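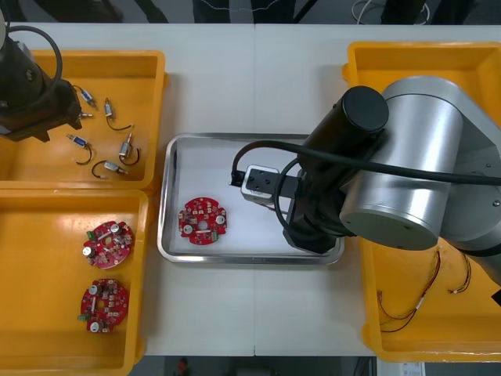

*Round red boards, yellow bins, the steel tray in the middle.*

April 2019, Friday

In at the usual time. The Windesano order is still the main thing on the table, so I spent the morning on kits again. Wrote out the list for the tray on a card and taped it to the shelf, since the old card had coffee on it and the last line had gone. One board, two of the small parts with leads, two harnesses.

The leads are what slow the job down. They curl up in the bin and hook onto each other, and if you pull on one you get its neighbor too. I tried laying a handful out with all the leads facing the same way. It helped until the next refill went in on top of them.

Wadby called before lunch to ask if they could have 40 kits by the end of next week. I said I would look at the stock first. The boards are fine. Harnesses are the short item, and Dovhaniuk has not sent the rest of them. I left a message there and heard nothing back by five.

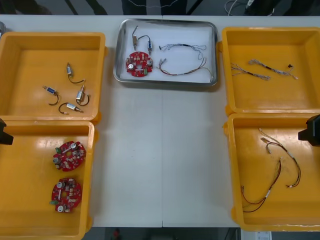 *A full tray: board on the left, both harnesses on the right.*

Lunch at my desk, cheese sandwich and the end of the soup. It rained hard for a while and the gutter over the side door overflowed again.

Afterward I worked on the tray layout. I like the gray and white harness at the top and the colored one under it. The colored one won't lie straight whatever I do, so I let it bend and made sure its connectors were bunched at the left. The board goes under the two small parts. Set out this way I can check a tray in one look, and I'd like to keep it like that for Sovier too when their order starts in September.

The foam in the tray was a good buy. The small brass-colored ones used to slide about on bare steel when a tray was carried, and I had to straighten everything at the other end. I make sure the little white plug is lying clear of the part before I go on to the next one.

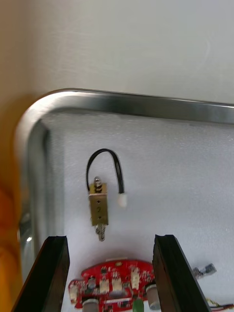
## Late afternoon

Went over the wiring. I had meant to put labels on the bins today and ran out of label tape after the second one. Wrote "tape" on the order sheet, along with bin liners and a new marker.

My back was sore by four, so I raised the stool a notch. Should have done that on Monday. 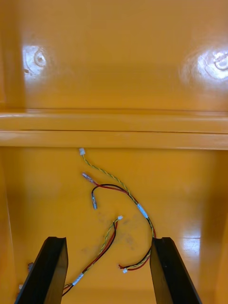
Should the two kinds of harness share one bin?

Separate bins are better, because they tangle when they are mixed and it takes longer to pick one out.

Swept up, locked the side door, home by six. Call Dovhaniuk again first thing Monday.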